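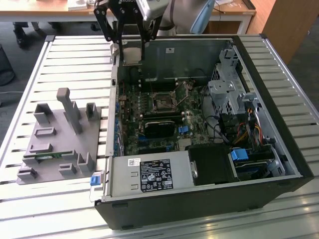
The tower on the slatted table, CPU socket empty.

3 min read

Spent the day on the handling rules for Emora. The draft had grown to four pages and I wanted it down to two before it goes to the Clultstead office. We started with 18 rules. I cut the ones that only repeated the machine manual and merged a few others, and I still don't like rule 6.

Rule 6 says the operator must confirm the socket is open before any processor move. Fine, but "open" means different things to different people. The new wording asks for the load plate up and the levers raised, both checked by eye, and then a line in the log. I also took out the word "normally" everywhere I found it. If a step is allowed to be skipped, the rule should say when and by whom.
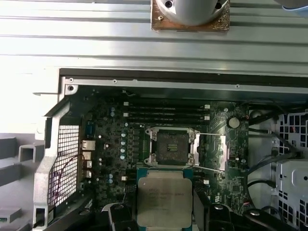 The grip limit took most of the morning. The draft said "light grip," and I asked for a number in the settings sheet with the name of the person who last changed it. Also added: hold the processor by the edges of the package, never over the contacts, and no pause above an open socket unless the arm is under a commanded stop. A pin field is easy to ruin and I don't want anyone thinking through a problem with a part hanging over it.

Lunch at almost 2. Soup again.

In the afternoon I went through the log from Ludov, who run the same kind of bench. They have 981 entries and most of them are useful. The weak ones say "adjusted" with nothing after it. I put in a rule that an adjustment entry needs the old value and the new value. It will be unpopular for a week or so.

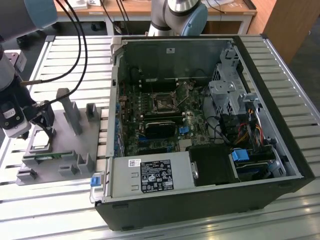

Parts placement is its own section now. Every part has a named spot on the fixture plate, and a part that isn't in its spot gets logged before the next move. Suominen wants hands out of the work area until 20 seconds after the arms stop. I think a wait is the wrong control – people will count fast – so I wrote it as drives off and the light checked. We'll have to settle that with them.

Still open: who signs when two arms are in use and two operators are on shift. I wrote "one named lead" and left a comment next to it. Need to order more log sheets too.

Last updated: June 1, 2026

Contact | © Bench Diary | Back to top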